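Leave the coffee table alone

Every few months somebody tells me to get rid of my coffee table. The last one was Roy Mottram, who had been in my living room maybe 5 minutes before he started pacing out where the rug could go. No table, he said. Just floor. You'd be amazed how big the room feels.

I would not be amazed. I've been in his living room. It feels like a dentist's waiting area and there is no place to put a cup.

So, in defense of the table. Quick, because I have to be out the door in 20 minutes.

First thing. A living room is for sitting down, and people who sit down have something in their hands. A drink, a phone, the mail, a plate they swore they wouldn't bring in from the kitchen. Take the table away and all of it goes on the floor or the arm of the couch. I have cleaned tea out of a couch arm. Twice. You don't get it out, you just move it further in.

Second, the dark wood question. Everybody has turned against dark wood. Too heavy, too grandma, shows the dust. OK yes it shows the dust. It also shows you when you've wiped it, and pale wood never does, you wipe a pale table for ten years and get nothing back. A dark polished top with the lamp on is the nicest thing in an ordinary room. I will not be argued out of this. Intan Rondonuwu sanded hers down to bare wood one December and oiled it and everyone said how fresh, and by spring it had a ring from every glass in the building.

About the rings. Use a coaster or don't. I do for guests and forget for myself. A bit of paste wax on a rag, rub it, go away, come back, rub it again. Works on most of them. The rest you put a book on.

Then the storage people. Lift-up tops, drawers, baskets underneath. My sister had the lift-up kind and I never once saw it lifted, becuase there was always stuff on it. That's the whole problem with the idea. A table with a hiding place is a table you never clear. Mine is just a top and legs, so when it's a mess I know it's a mess, and before bed I take it all off and put maybe half of it back.

Do that by the way. Everything off. Not tidying into piles – off. Somtochukwu Adebisi does it every single night and her place isn't fancy at all, it just looks like someone lives there on purpose.

And size. Too small is worse than too big. Those little round ones, two of them nested, one slightly taller, you can't put a newspaper on either. If you have to lean forward off the couch to reach your drink the table is too far away or too small, and you will end up using the floor anyway. See above.

I know there are rooms where it won't fit. Kids learning to walk, narrow apartments, a bad knee that keeps meeting the corner. Fine. Get an end table, get a tray and a stool. But if the reason is that a magazine said open floor, or Roy said it, keep the table. You paid for it. It took two people to get up the stairs. Wipe it down, put the lamp on, sit there with your feet up on on it if you want, it's your house.

Ok, coat.
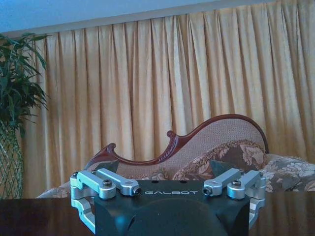

Page last changed: November 15, 2025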